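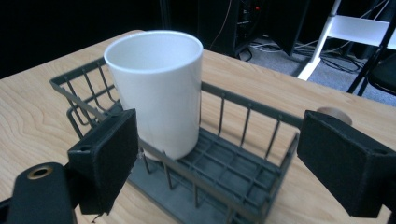 Can I reuse a candle from an unfinished spell jar?

So back in April I started a little home protection jar – rosemary, salt, a bit of black thread, the usual – and I was supposed to burn a white candle on the lid for 4 nights. I did two, then we moved across Cletlow and the whole lot sat in a box. Now I've found it again and the candle is more than half there. Can I pick up where I left off, or is it dead? The jar was made for the old apartment, if that matters.

Posted by mossandtallow, September 24, 2025
Viewed 3,635 times

saltcircle_50

I'd start over, personally. The jar was for a different front door! I'd thank it, empty the herbs out in the yard (not the salt, it kills the grass, ask me how I know) and wash the glass really well. The candle I'd melt down and use for something plain like a tea light for the kitchen. My old teacher would've said never reuse wax from a working, but she also bought all her candles from Cenby and got them cheap, so she could afford to be fussy.

hedgerider

its fine just finish it

Astonen Moth

I'm somewhere in the middle. If you set out to do all the nights in a row and stopped, I'd say that working is over. But I've kept wax for years and rededicated it – wipe it down with a little oil, say out loud what it's for now, and carve the new street name in the side. Make the jar fresh, though. Rosemary goes dusty and sad after a few months anyway.

Comments

tinbell: Rededicating is what I do too, works for me.

quietowl: Please don't burn anything on a lid with dried herbs stuck to it. I scorched a shelf that way.

mossandtallow: Thanks all, going with a new jar and the old candle!

Filed under: Candle Magic, Spell Jars, Beginners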